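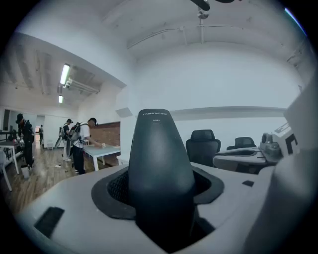

图一　大间上部墙面、顶部横管及里侧露梁段灯具

Brasis工作间记录簿　陈设与台面部分
日期：2018年5月5日
地点：Karpenko楼，Iltwood工作间，大间及通往里侧的走廊段
记录类别：陈设复核、台面整理、尺寸补测
登记系统：Vatix（陈设条目），纸面以本簿为准

一、缘由

去年12月的陈设记录完成后，大间内的桌位作过两次调整，纸面平面图未随之修改。近期有同事反映，图上的白桌位置与实际不符，电话手机的存放点在图上也找不到。本次复核以现场为准，对大间内桌、椅、台面小件及墙面物品逐项核对，并补测几处此前缺失的尺寸。走廊段仅核对与大间相接的部分，库房及里侧小间不在本次范围内，待另行安排。

复核前已与使用大间的同事商定，当日各项工作照常进行，记录人员不要求清空台面。因此下文所述台面状况均为使用中的状况，不作为归位检查的依据。

二、墙面与顶部

大间主墙为白色，墙上有一道长横台，沿墙延伸。12月的记录将其写作“窗台”，措辞不当，本次改称“墙面横台”，图例同步更正。横台下沿距地171厘米，在白桌一侧测得。测量时卷尺沿墙面垂直放置，读数两次，结果一致。横台上不宜长期放置物品，取放须抬臂过肩，且下方即为桌位。此条原写在安全须知中，现一并抄入陈设部分，便于查阅。

墙面交接处附近有一只白色小型壁挂盒，旧图未标。该盒的用途及所属线路，记录人员未作判断，已列入待询问事项。在得到物业书面答复之前，请勿在其周围贴挂物品，也不要将其当作搁板的固定参照。

顶部分为两段。大间为白色平顶，有一根白色细管横向通过；里侧一段顶面较低，露出平行的梁，灯具装在这一段。两段之间的高差在12月的剖面草图中画得过小，看图的人容易误以为顶面连续。草图本次不重画，仅在旁边加注，待下次有梯子时补测高差，再行出图。

关于照明，有同事提出白桌靠墙一侧在傍晚偏暗，希望增设台灯。本次未携带照度计，不作结论。若增设台灯，应先确定插座位置和走线方式，避免电线横过椅子后方的通道。请提出需求的同事在Vatix中填写申请，注明使用时段。口头提出的事项，本簿今后不再代为登记。

三、白桌

白桌是大间的主要操作台面，由前部桌面与向墙一侧延伸的较大台面相接而成。旧图将两部分画成分开的两张桌子，中间留有空隙，与实际不符。本次改为相接画法，编号仍各自保留，原因是日后搬动时需要分别登记。

接缝处用直尺横跨检查，手指可感到轻微高差，推移较薄的纸张时会挂住纸角。已请维护人员调整桌脚。调整前，裁纸、描图等需要平整台面的工作请避开接缝，集中在前部桌面进行。

桌面分区沿用12月的约定，文字略作修订：

操作区：前部桌面。用于当时正在进行的工作，结束后恢复。
过渡区：接缝两侧。不长期放置物品。
陈设区：靠墙一侧。放置花器、画框等固定陈设，不得以纸箱、资料夹等遮挡。

陈设区的进深，以墙面为起点，定为31厘米。此前有人认为应留得更宽，也有人认为陈设区本身没有必要。讨论记录见12月部分，此处不重复。经试用，现有进深足够容纳花器和画框，前方尚可放下一本摊开的登记册。该数值自本次起写入平面图。

桌面清洁使用微湿软布，擦后以干布收干。不得使用含研磨颗粒的清洁剂。近期发现有同事用胶带在桌面上标记位置，撕除后留有胶痕。需要标记的，请使用低粘纸胶带，并在当日工作结束时撕除。确需保留的位置标记，应在本簿登记起止时间。

四、陈设小件

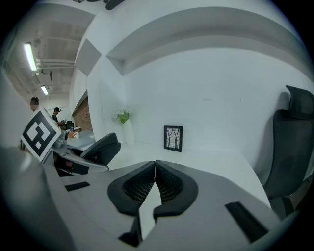
花器与画框的摆放，长期由各人随手决定，移动频繁。以往记录只写“桌上有花、有画”，无法据此复原。自本次起，陈设区的物品按相对关系记录：花器为白色，内有一小束带绿叶的植物；画框为小幅、深色边，画面是光秃的树。归位时以两者均在陈设区之内、互不遮挡为合格，不要求精确到厘米。

曾有意见主张在桌面上画出底座轮廓，使归位更准确。经考虑未予采纳。陈设区需要经常擦拭，轮廓线不易保持；而且花器更换之后，旧轮廓反而造成误导。

画框的放置方式，请特别注意。框体较小，靠放时底边应离墙留出少许距离，使其略向后倾。直立过甚时，开关抽屉或挪动桌子都可能使其前倒。画面表面请勿喷洒清洁剂，浮尘用干软刷清除。更换画心须经陈设负责岗位同意，并在Vatix条目中更新说明。目前条目中写的仍是“风景画”，过于笼统，本次改为“枯树，黑白”。

植物的养护另有值日表。值日表此前贴在走廊一侧，多数人在白桌旁工作时看不到，导致有时无人浇水，有时重复浇水。现将值日表改放入登记册首页，浇水后签注即可。浇水时请将花器移离桌面，处理完毕、外壁擦干后再放回。植物种类未作鉴定，条目中暂以“小束植物”登记，请熟悉植物的同事协助补充，补充时注明依据。

五、椅子

白桌旁使用黑色办公椅，其中一种带网状头枕，靠背较高。12月的陈设表将所有椅子归为同一型号，本次予以更正：带头枕者与不带头枕者分行登记。两种椅子不得互换头枕及扶手部件，此前的维修中出现过把配件订错的情况。

椅子停放时，椅背不应顶到桌沿。桌沿涂层虽未见明显破损，但长期顶靠会留下压痕，清洁时难以除去。请在离座后将椅子转向桌面，推入至扶手将碰未碰的位置。带头枕的椅子体量较大，推入后仍占用通道，停放时宜靠近桌角，不宜停在桌边正中。

椅后通道净宽，在椅子按上述方式停放时测得104厘米。此数可供两人侧身相让，但不足以在有人就座时推车通过。推车请绕行另一侧。先前有同事询问能否在通道旁增设矮柜，按此净宽计算，不建议增设。若确有需要，应同时提出减少座椅的方案，一并讨论。

坐垫高度由使用者自行调节，使用后不必恢复。此前“恢复至最低位”的要求执行情况不佳，实际意义也有限，本次删除。如发现气杆缓慢下沉、转动有异响或脚轮卡滞，应停止使用，将椅子移至走廊入口处，并在椅背挂上待修牌。待修牌放在登记册后袋内。

六、浅蓝色桌

浅蓝色桌位于大间另一侧，桌腿为白色，靠近红砖墙。该桌原定用途为登记与交接，不作为操作台面。实际使用中，杯子及个人用品常放在此处，这一做法对白桌保持整洁有利，可以继续。但须留出供登记册摊开的位置，宽度不少于61厘米。本次测量时以登记册摊开后的实际宽度为基础，另加两侧手肘余量，得出此数。

桌上物品的处理原则如下。饮用器具，例如马克杯，允许放置，离开当日应自行清洗收起。颜色鲜明的盒、册一类物品常被误当作公用文具取走，请物主在侧面写明姓名或岗位。来源不明的小件不要自行丢弃，先放入待认领盘，满一周仍无人认领的，再由值日岗位登记处理。

登记时曾有同事将浅蓝色桌与白桌的条目填反，原因是两者在Vatix中的名称都以“桌—大间”开头，下拉时不易分辨。名称现改为“白桌—大间”“蓝桌—大间”，颜色放在最前。旧名称保留为别名，供检索12月以前的条目。修改名称不影响资产编号。

红砖墙一侧不安装挂钩，不使用粘贴式挂件。砖面不平，粘贴不牢，脱落时会带下碎屑，落入桌上物品之间。需要张贴通知的，使用桌面立牌。旁边的白色架子供存放常用文件，顶层不放重物。架子的层板间距未测，列入下次补测。

七、电话手机

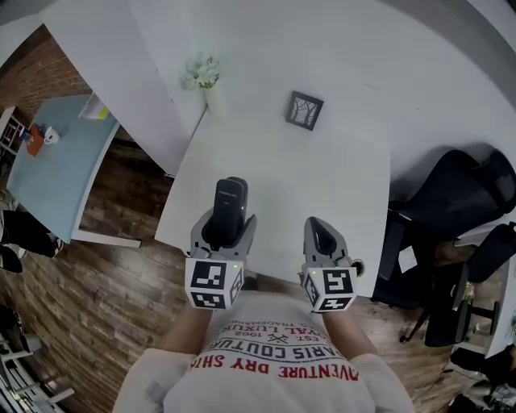

无绳电话手机为黑色，属公用物品。经常出现的问题是用后随手放在白桌或蓝桌上，铃响时需要循声寻找。过去曾约定用后放回走廊一侧，但走廊一侧与操作台面距离较远，执行不理想。本次与各岗位商定，设立两条规则，自记入本簿起试行。

其一，手机在白桌使用期间，应放在操作区内靠近使用者的一侧，不得放入陈设区，不得压在纸张或布料之下。其二，工作结束后放回充电座。充电座的位置由各岗位另行议定，议定前维持现状，不要自行迁移，以免连同线路一并移动。

拿取手机时握持中段，避免按到按键。竖直放置不稳，请平放，按键面朝上。机身上的标签请勿撕去或覆盖，核对型号时需要查看。清洁时用拧干的布擦拭外壳，听筒孔及缝隙用干刷，不得将液体直接喷在机身上。电池更换须登记，旧电池交至回收盒，不与普通废弃物混放。

对于是否需要增配一只手机，有两种意见。一种认为两张桌各配一只，可以减少走动；另一种认为增配后同样会散落，应先把归位做好。本簿记录两种意见，不作取舍，待试行一段时间后再议。

八、台面整理步骤（修订稿）

原步骤篇幅过长，各岗位自行删减后出现多个版本。现统一为下列文字，以本簿为准：

甲、先收个人物品，放回本人柜中或移至蓝桌。杯子一律不留在白桌操作区。
乙、收工具及公用小件，电话手机、剪刀、卷尺各归其位。
丙、擦拭前部桌面，由里向外，再擦过渡区。陈设区每周擦一次，擦拭前将花器和画框暂移至过渡区，完成后放回。
丁、推入椅子，检查椅后通道。
戊、在登记册签注。签注内容限于“已整理”或未完成事项的具体说明，不写“基本完成”等无法核对的词句。

有同事询问，午间短暂离开时是否需要执行全部步骤。答复如下：不需要，仅执行甲项即可。当日最后离开的人员负责丁、戊两项。如多个小组同时使用白桌，由最后使用前部桌面的小组负责擦拭。

九、与旧记录的差异

白桌由“两张分置”改为“相接”，平面图待更新。墙面横台名称更正，并补入高度。陈设区进深、椅后通道净宽、蓝桌登记位宽度为新增数据。椅子分行登记。旧表中列有一盏落地灯，本次未找到，条目暂不注销，请借用的小组与登记岗位联系。

另有一处笔误：12月部分第三页将“里侧”写成“外侧”，使灯具位置与平面图矛盾。已在原文旁更正并签注，原字迹保留，未作涂抹。

十、待办

壁挂盒用途向物业书面询问。
两段顶面的高差补测，需借梯，并由两人到场。
桌脚调整后复查接缝，合格后取消裁纸限制。
白色架子层板间距补测，连同可承载物品的说明一并填写。
Vatix条目名称变更后，检查旧标签能否正常扫描。蓝桌的旧标签边角已起翘，更换时注意清除底胶。
电话手机归位试行情况，由各岗位在登记册末页填写，内容应具体到未归位时的存放处。
傍晚照度测量，待照度计从Iltwood另一工作间归还后进行，测点取白桌靠墙侧、前部桌面及蓝桌登记位。

补记：复核结束后整理数据时发现，卷尺端部的挂钩略有松动。通道净宽一项采用挂钩抵住桌沿的量法，可能受到影响，已换另一把卷尺重量，读数未变。横台高度的测量未使用挂钩。松动的卷尺已挂待修牌，与椅子用的同款，放在蓝桌抽屉内，请勿取用。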